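Tremell Press Brakes: Frequently Asked Questions

What thickness of sheet can a Tremell brake bend?
It depends on the model, the material and the length of the bend. Mild steel is the reference for all our ratings. Stainless needs more force for the same thickness, so send us the grade along with your drawing and we will work it out.

Do you supply tooling with the machine?
Every machine ships with one standard punch and one 2V die. Other profiles, including gooseneck punches and hemming dies, are ordered separately. There are 67 profiles in the current list. If you already own tooling from another maker, send the tang dimensions before you order — an adapter may be enough.

How long is delivery?
Standard models leave the Kvam plant 31 working days after the deposit clears. Special bed lengths take longer, and the date is written into your order confirmation.

Can I run a test bend before buying?
Yes. Send flat blanks and a dimensioned drawing to Gonzalo Calvo in the test shop. Blanks that reach us by Friday are normally bent the following week. We return the parts with the back gauge settings and the measured angles.

Which controller is fitted?
The Clatix two-axis controller is standard. It stores programs by part number and can be set to inches or millimeters. A four-axis version is available on the longer beds.

Is installation included?
Leveling and first start-up are included. Unloading, floor work and the electrical supply are up to the customer. Jade Desjardins will send the foundation drawing once the order is confirmed.
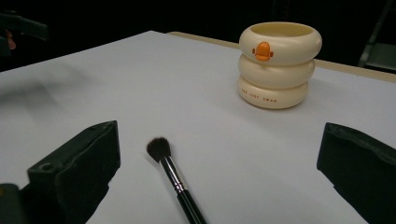

Container and makeup brush on a tabletop.

What oil does the hydraulic system use?
ISO VG 46. Change it after the first year, then every two years. Filters are changed at the same time.

My bend angle is off in the middle of the part. What should I check?
Check the crowning setting first, then look for wear on the center die sections. If both are fine, call service with the serial number.

How do I order spare parts?
Write to Sylvie McKinnon in the parts office. Seals, back gauge belts and foot switches are kept in stock. The spare parts price list was last revised in May.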